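4.2 Changes in the work of the finishing and housekeeping staff

The second part of the study followed staff at the two Castex sites after the folding line was brought in. Castex cleans and returns clothing and bed linen for serviced apartments. At the Vekau site, staff also go into the apartments to make beds and put clothes away. At the Toivonen site, all work is done inside the plant. We kept the two groups apart in the analysis, as their days have little in common beyond the items they handle.

Before the change, a shift at Toivonen was split between sorting, pressing and folding. The line took over the folding of flat items: sheets, pillowcases and towels. Knitwear stayed with the hand folders. Over the study period the share of hand folders' time spent on knitwear and other soft garments rose to 70 percent. Staff described this work as slower and harder on the fingers than sheets, but less tiring for the back and shoulders. Two of them asked to move to the pressing tables and were allowed to.

Pay was set per item until May. This caused trouble early on, as the items left for hand folding were the ones that took longest. Zübeyde Bilgin, the shift lead, kept a paper log of complaints, and most entries from the first weeks concern pay and not the machine itself. The site then moved to an hourly rate. Complaints in the log dropped after that, though the older folders still felt that their speed no longer counted for anything.

At Vekau the change was smaller. Linen came back from the plant in even stacks, which made the carts easier to load. The work inside the bedrooms stayed manual. Staff there deal with clothes left on beds, covers that have slipped and bedding of mixed sizes, and the order of tasks is decided on the spot. Mawar Wijaya and Eetu Turunen went along on the rounds and noted each task and the person doing it. Garments laid out on a bed (Figure 4) were handled before the bedding in most rounds, but some staff lifted everything to a chair first and sorted it later. 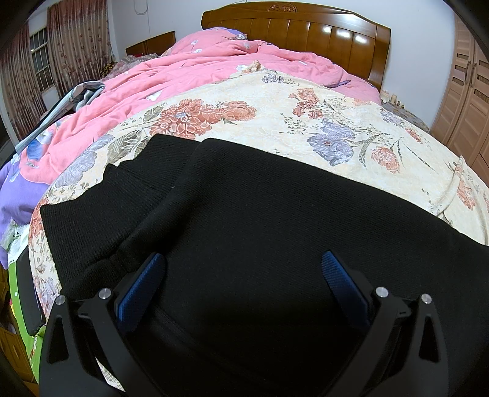 Did the folding line reduce the number of people employed at the two sites?

The head count stayed the same during the study, but two temporary contracts at Toivonen were not renewed after it ended.

Figure 4. Black knit garment spread over a floral bed cover, with the two blue finger pads of a hand-held gripper open above the fabric.

We asked staff at both sites which tasks they would hand over if they could. Folders at Toivonen named the turning of inside-out garments. Housekeepers at Vekau named the changing of heavy quilts — a task done alone on most rounds. Neither task is covered by the present line, and the supplier, Grurness, had no plans for either when we spoke to them.

Training was short at both sites. Toivonen staff were shown how to clear a jam and restart the line, and were told to call the technician for anything else. Within weeks they were doing more than this. Chelsea Stockdale's interview notes record folders adjusting the feed guides themselves — a job that had not been written into their duties and was not paid as such.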